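News from the guest house at Zalholm

The terrace at Zalholm opens again on 15th September, and we are very glad to tell our guests this. The old boards were taken away in April, and the work took longer than we had hoped. Now there is place for 4 long tables, with a view over the water to the Soriano hills.

Breakfast will be served outside while the weather permits. Madhu Khurana has written a new menu for the evenings, with smoked fish, barley soup and a plum cake which she learned to make in Irnel. Please tell us one day before if you do not eat fish.

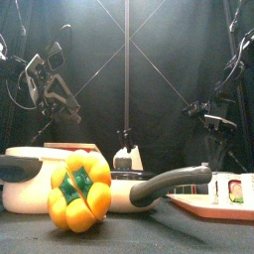
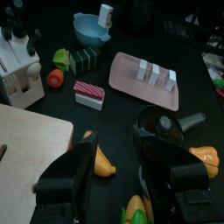
Metitz Travel Club, Guest Houses and Walking Holidays Team

Members who stay three nights or more can join the walk to the lighthouse without extra payment. The path has 147 steps near the end and they are steep, so good shoes are necessary. Amrit Caron leads the walk and he carries tea for everybody. The group returns before dark.

The evening boat does not run after September. Guests who arrive late should ask Liis Jankauskaitė for the taxi, and she needs the number of your train for this. Bicycles can be borrowed at the reception, but we ask for a deposit of 100 euros, which you receive back when you leave.

Bookings for the winter weeks are open to members first.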